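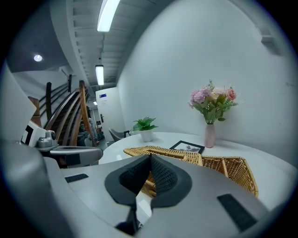 Gales and high tides to batter coast at Indcombe

2 min read

Residents of Indcombe are being told to stay away from the seafront tonight as strong winds arrive with one of the highest tides of the spring.

Forecasters at the Petersen weather office expect gusts of 60mph on exposed parts of the coast, easing by mid-morning. Rain will turn heavy after dark, with up to 40mm likely on the hills above Bindutlow.

The lower promenade closed at noon and the car park beside it will shut at 6pm. Flood gates at the harbour are already in place, and 200 sandbags have been left at the lifeboat slipway for people in Quay Street and Fore Row to collect.

Duty forecaster Lorena Valdebenito said the timing of the tide was the main worry. "The wind swings to the south-west just before high water, so waves will be coming straight at the wall," she said. "If it swings an hour later, most of the spray should stay on the beach."

The river at Tusavura rose by 3ft after rain earlier in April, and fields below the bridge are still under water. Drivers are asked to use the top road – the ford is closed and will stay closed until the level drops.

Power was cut to 445 homes in the last gale. Harbour master Gervasio Salinas said boat owners should double their lines before dark and not go back to check them overnight.

Ferry sailings are cancelled until further notice.

14 shares
3 comments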